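安伦洛镇山羊出逃 县道堵了一个多小时

2018年4月13日

安伦洛(Anunlow)消息 早高峰刚过,镇东头的县道上多了一群山羊。14只,从法尔索普农场(Falthorpe)的围栏里跑出来的,沿着路肩一直走到加油站,又从加油站拐进了居民区。

最先报警的是一名送货司机。他说转弯过来就看见羊站在路中间,不躲,也不叫,按喇叭没用。他只好把车停下,打双闪。后面的车跟着停,不到一刻钟就排到了桥头。

镇上派了两辆巡逻车过去。警员没有套绳,先用车把路口两头堵上,再下来徒步赶。赶了半天,羊分成两拨,一拨进了小学旁边的空地,另一拨钻到瓦曼(Huamán)花圃去了。

花圃损失不小。店里人说,刚摆出来的三色堇苗被啃掉80盆,另外还有几排生菜苗,踩的比吃的多。一块写着春季特价的牌子也被顶翻,角断了。花圃方面表示会跟农场谈赔尝,暂时不打算走别的程序。

小学那边倒是热闹。正赶上课间,孩子们全趴在铁丝网上看。校方随即通知各班回教室,操场关了一节课。没有学生受伤。有个班的老师干脆把那节数学改成了写作,题目就叫羊来了。

农场方面解释,问题出在西侧的一段围栏。3月那场大风刮倒一棵树,压弯了两根桩子,当时只做了临时加固,铁丝绑了几道。昨晚下雨,土一软,桩子就歪了。今早喂料的工人过去一看,门关得好好的,羊没了。

据农场说,全场一共养了210只山羊,大部分在另一块草场,没有受影响。跑掉的这批是上个月才转到西侧的年轻母羊,胆子大,爱爬高。领头的是一只左耳有缺口的白羊,之前就有过翻栏的记录,不过以前都是自己走回来。

抓羊的过程拖得比较长。空地上的那拨好办,农场开来一辆拖斗车,倒了半袋玉米,羊自己上去了。花圃这拨麻烦,围着暖棚转圈,人从这头进它们从那头出。后来是卡代蒂(Cadetti)兽医诊所的人带了几块折叠挡板来,搭成一条窄道,才一只一只赶上车。

最后一只是在一户人家的车库顶上找到的。怎么上去的没人看见。屋主搬了梯子,羊不肯下,自己跳到旁边的柴堆上走了。

诊所随后给全部山羊做了检查。两只蹄子有擦伤,一只肚子胀,估计是花苗吃多了,已留下观察,其余当天送回。诊所提醒,三色堇问题不大,但院子里常见的杜鹃、夹竹桃对山羊有毒,附近住户如果发现自家这类植物被啃过,请尽快打电话给诊所或农场。

县道恢复通车时已近中午。警方说,期间没有发生碰撞,有一辆小货车的后视镜被羊角刮到,车主不追究。814路公交有两班晚点,一班绕行,下午起恢复正常。

镇政府下午发了通知,要求沿路的养殖户在月底前自查围栏,重点看桩子根部和低洼处,临时加固的地方要换成正式的。有困难可以到镇上登记,借用打桩机,不收费,要自己来拉。通知还提到,过路司机遇到牲畜上路,不要鸣笛驱赶,停车,开双闪,打电话。

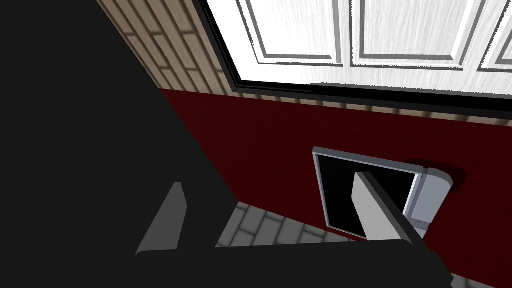 住在桥头的一位读者留言说,围栏早该修了,大风过后她每天遛狗都从那段经过,铁丝松得能伸进一条胳膊,她跟农场的人提过一次,对方答应了,之后没见动静。她还说羊本身挺温顺,在她家门口站了一会儿,吃了几口草就走了,她担心的是车,那个弯道看不远,要是换成天黑的时候,就不好说了。

农场对此回应称,确实接到过提醒,当时订的木桩缺货,一直没到。新桩子已经改从别处调,明天进场,西侧整段重做,高度也会加一截。施工期间,这批羊先关在谷仓里,不放牧。

花圃的赔偿数目双方还没谈拢。花圃照常营业,三色堇下周补货,已经付过定金的顾客可以换别的苗,也可以退钱。特价牌子还在用,拿胶带粘上了。

另外,有居民在镇上的布告栏贴了张条子,说在自家后院捡到一个羊铃铛,铜的,带一截皮绳。农场说自己的羊不戴铃铛,不清楚是哪家的。失主可到镇公所一楼窗口认领,中午休息,下午两点以后再来。

(本报将继续关注围栏自查的进展情况,沿路养殖户如有疑问可直接与镇公所联系。)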